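Washing and Drying Soft Toys at Home

Bordale Household Guides > Laundry > Soft toys and cushions
Last revised: October

Contents
1. Before you start
2. Sorting
3. Testing for colour run
4. Repairs before washing
5. Machine washing
6. Hand washing
7. Surface cleaning
8. Drying
9. Brushing and reshaping
10. Storage between washes
11. Faults and remedies

1. Before you start

This guide covers stuffed toys with a fabric or pile outer and a synthetic filling. It does not cover antique toys, toys filled with straw or wood wool, or anything with a leather or suede part that cannot be removed. Those should go to a specialist cleaner or be dusted with a soft brush and left alone.

You will need:
A washing machine with a delicates programme, or a bowl or sink of at least 13 litres
Mesh laundry bags with a zip, one size larger than you think
Liquid detergent for delicates, without bleach or optical brightener
White cotton cloths
Two large towels per toy
A soft-bristled brush (a baby hairbrush is suitable)
Needle and polyester thread
A flat mesh drying rack

Powder detergent is not recommended. It dissolves poorly in a cool wash and the residue stays in the pile. Fabric conditioner should be left out as well. It coats the fibres and makes long pile clump as it dries.

Find the care label first. It is usually sewn into a side seam or under the tail. Where it conflicts with anything in this guide, follow the label. If the label has been cut off, treat the toy as hand wash only.

2. Sorting

Sort by construction first and by colour second. A toy that falls into more than one group goes into the more cautious one.

Group A: machine washable. All-fabric toys with embroidered features, fibre filling and closed seams.

Group B: hand wash. Toys with glued or painted features, plastic eyes with a clear coating, long pile, sequins or felt parts. Felt made from wool shrinks in warm water, so keep the bowl cool.

Group C: surface clean only. Toys with a sound unit, battery box, heat pack or card stiffener that cannot be taken out. Bean-filled toys go here too, unless the label states that the beans are plastic.

To identify the filling, squeeze the body and then a limb. Fibre filling springs back evenly. Foam springs back in one piece and has a definite edge. Beans shift under the fingers. Many toys have a fibre-filled head and a bean-filled base, so check both ends.

Within group A, separate whites and pale colours from everything else. A toy with white panels next to a strong colour should be washed by itself the first time.

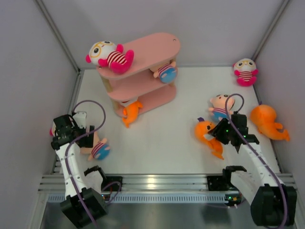

Check how much you are planning to wash against the drying space you have. A toy comes out of the machine in under an hour and can take more than a day to dry through. If the rack holds two toys, wash two. Damp toys waiting in a basket develop a sour smell that needs a second wash to remove.

3. Testing for colour run

Test every toy that has not been washed before.

Wet a corner of white cotton cloth with cool water and a drop of the detergent you intend to use. Press it against a hidden area, such as the underside of a foot, and hold it there for a slow count of 13. Do not rub. Lift the cloth and look at it in daylight.

No mark: proceed.
Faint mark: hand wash separately in cold water, and keep the washing time short.
Clear mark: surface clean only.

Repeat the test for each colour, including ribbons, bows and the lining of ears. Ribbon is a common cause of trouble. It is often dyed separately from the body fabric and may run even where the body does not. A ribbon that fails the test should be unpicked, put aside and sewn back on afterwards.

4. Repairs before washing

A small hole becomes a large one in the machine, and loose filling can block the pump filter. Go over every seam with a thumb, pressing outwards. Weak stitching shows as a ladder of thread with gaps between the rungs.

Close open seams with ladder stitch:
Thread the needle with doubled polyester thread and knot the end.
Bring the needle up from inside the seam so the knot is hidden.
Take a short stitch along the fold on one side, then a matching stitch along the fold on the other.
Continue for 3 stitches before pulling tight. Pulling after every stitch puckers the fabric.
Finish with a small knot, push the needle through the body, bring it out well away from the seam, and trim.

Tug each eye and nose firmly. If a hard part moves away from the fabric, remove it now and refit it when the toy is dry. A toy with a loose hard part should not be returned to a small child until the repair has been made and tested again.

5. Machine washing

Step 1. Empty the drum and wipe the door seal. Grit caught in the seal will transfer to the pile.

Step 2. Place each toy in its own mesh bag and close the zip fully. Tuck the zip pull under its elastic cover if there is one. A pillowcase tied at the neck is an acceptable substitute.

Step 3. Balance the load. A single heavy toy will thump against the drum and may stop the spin. Add a pair of white towels of similar weight.

Step 4. Add half the normal dose of liquid detergent. Soft toys hold a great deal of water, and a full dose is difficult to rinse out.

Step 5. Select the delicates programme at the lowest temperature. If the machine lets you set the spin separately, choose the slowest available. Never spin at 1000 rpm or above: the filling is thrown to one side and sets there in a lump.

Step 6. Add an extra rinse. On some machines this is a separate button and on others it is an option within the programme.

Step 7. Take the toys out as soon as the programme ends.

Machines differ in how they name the gentle cycle. On the Vakance models used in preparing this guide it is marked Delicate and the extra rinse is labelled Rinse Plus. Older Flilton machines have no delicates setting, and the wool programme should be used instead. Check that the wool programme on your machine includes a spin. If it does not, drain the drum and press the water out by hand as described in the next section.

6. Hand washing

Fill the bowl with cool water and mix in one capful of detergent before the toy goes in. Push the toy under and squeeze it several times so that water reaches the filling. Leave it to soak while you prepare the rinse, then work over the surface with a cloth, following the direction of the pile.

Do not wring or twist. Twisting strains the seams at the neck and limbs, and those are the first to fail.

Change the water and squeeze again. Repeat until the water runs clear and no foam appears when the body is pressed. Three changes is normal. Large toys need more.

Lift the toy out with both hands under the body. A waterlogged toy held by an arm or ear may tear at the seam. Lay it on a towel, roll the towel up tightly and press along the roll with your forearms. Repeat with the second towel.

7. Surface cleaning

Remove batteries and any part designed to come out. Vacuum the toy on low suction with a clean stocking stretched over the nozzle.

Put a little detergent in a small amount of cool water and whisk it until it foams. Pick up the foam only, leaving the liquid behind. Apply with a cloth in small circles, one area at a time, and wipe each area with a second cloth dampened with plain water. Finish with a dry cloth.

For odour without visible dirt, place the toy in a bag with several spoonfuls of bicarbonate of soda, close it, shake and leave overnight. Brush the powder out outdoors. Keep bicarbonate away from speaker holes and battery contacts.

8. Drying

Remove as much water as possible before the toy goes on the rack. Lay it flat on the mesh in a ventilated room, away from direct heat. Turn it every few hours on the first day. Pegging by the ears stretches them, and the water collects in the feet.

A tumble dryer may be used only if the label allows it, and then on the no-heat setting. Synthetic pile melts at the tips well before the body feels hot. The damage feels rough to the hand and cannot be reversed.

A fan directed at the rack will shorten drying time more than a warmer room will. The Mohamedi pattern of folding rack has an open mesh shelf that allows air to pass underneath, and any similar rack will do.

To test for dryness, press the thickest part of the body firmly between two sheets of kitchen paper. If either sheet feels cool or limp, continue drying. The surface dries long before the centre.

9. Brushing and reshaping

Brush once when the toy is slightly damp and again when it is dry. Work from the tips of the pile towards the base in short strokes. For a clump that resists, hold the fabric beneath it with the other hand to avoid pulling the backing.

Break up lumps in the filling by rolling them between finger and thumb through the fabric. Long limbs are best done from the far end inwards.

10. Storage between washes

Toys on open shelves collect dust on the upper surfaces. Turn or swap them when the shelf is wiped, and keep them out of direct sun, which fades pinks and reds first.

For longer storage use cotton bags or a lidded box with a few air gaps. Sealed plastic is suitable only for toys that are dry to the centre. Do not use vacuum bags for anything with foam or a shaped face.

11. Faults and remedies

Stiff or sticky pile: detergent residue. Rinse again in plain cool water with no detergent.

Sour smell after drying: the centre dried too slowly. Rewash, press with fresh towels and dry with a fan.

Flat patches: pile crushed on the rack. Hold over steam from a distance, then brush.

Body leaning to one side: filling displaced by the spin. Work it back by hand. If it will not move, open a short length of the back seam, redistribute the filling and close with ladder stitch.

Dye on a white panel: rewash at once in cold water before the toy dries. Once the dye has dried in, further washing seldom removes it.

Related guides: Cleaning cushion pads. Washing curtains with a lining. Clearing a washing machine filter.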